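Isine publishes method for robot handling of pipette tips on reflective work surfaces

May 13, 2020

Isine has published a method that lets a robot arm with a standard two-finger gripper find and handle pipette tips in open racks when the surface underneath is glossy and patterned. The method, named Fastix, uses contact between the gripper and the rack to correct the position given by the camera. In tests it reached a placement error of 3 mm or less at the rack corner without any change to lighting or table finish.

Clear plastic is difficult for vision systems. A transparent lid shows whatever lies beneath it, and on a varnished surface it also competes with reflections of the ceiling lights. Most published work on tip handling avoids the problem by fixing the racks in a machined holder on a matt black deck. Small laboratories often have neither the holder nor the deck.

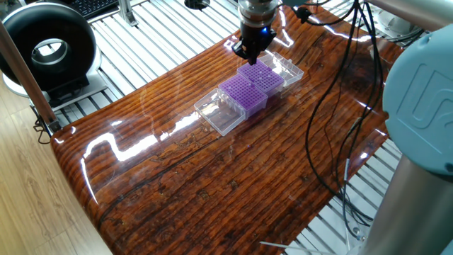 Gripper above the second of two purple tip racks on the test surface.

Fastix works in two stages. In the first, a fixed camera gives a coarse estimate of where each rack lies and how it is turned. The estimate relies on the coloured insert and ignores the clear parts of the box, including the lid. In the second stage the gripper is lowered at low speed to the edge of the insert, and the forces measured at the wrist are compared with those expected for a rack in the estimated position. The estimate is then shifted and the contact repeated if the two do not agree.

No markers are attached to the racks. The software needs the outer dimensions of the insert and the spacing of its holes, which are entered once for each type of rack.

The boxes are placed by hand at an angle to the table edge, with their lids open. The test surface is a grained wooden top with a high-gloss finish, chosen for its strong highlights and dark figure. Both properties caused false edges in the camera image during early trials in November.
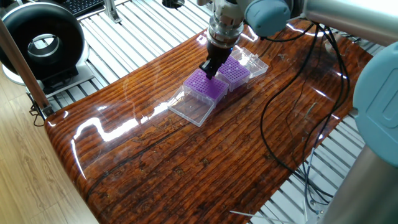
Gripper fingers reaching into the first of two purple tip racks

The evaluation covered 600 contact attempts. Racks were moved between attempts, and the overhead lighting was left as found. Failed attempts were divided into three groups: wrong rack selected, contact with the lid, and contact outside the permitted area of the insert. Contact with the lid was the largest group, with 13 cases. These occurred mainly when the open lid lay on the approach side of the gripper.

"The camera is good enough to get the fingers close to the rack," said Fuseini Sulemana, lead author of the report. "The last few millimetres are where it fails on a shiny table, and for those we use touch. The contact takes time, so we kept the number of repeats low."

The added contact stage increases the cycle time. A full locate-and-correct cycle took 68 seconds at the speed used in the tests, and the authors regard this as too slow for routine sample preparation. Work on a faster approach movement is under way. 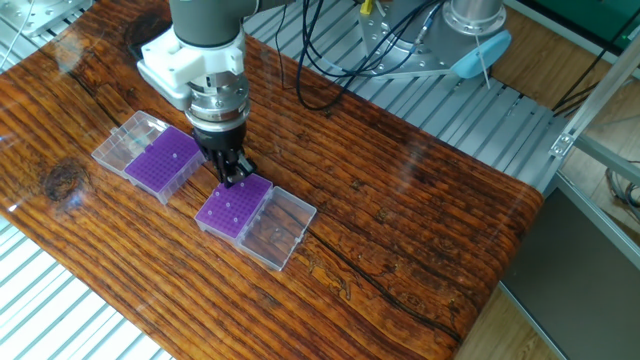
Closed fingers at the edge of a rack holding a few white tube tips; the rack in the other box appears empty.

The report also lists conditions in which the method should not be used. It has not been tested with filled liquid containers, with closed lids, or with inserts made of clear plastic. Soft racks that bend under the gripper give unreliable force readings.

The report, the force data and the configuration files for the purple insert are available from Isine on request. Requests should state the arm and gripper in use.

Notes to editors

Fastix is a research method and is not offered for sale. Placement error is measured at the rack corner nearest the gripper, in the plane of the table.

Press contact: Isine press office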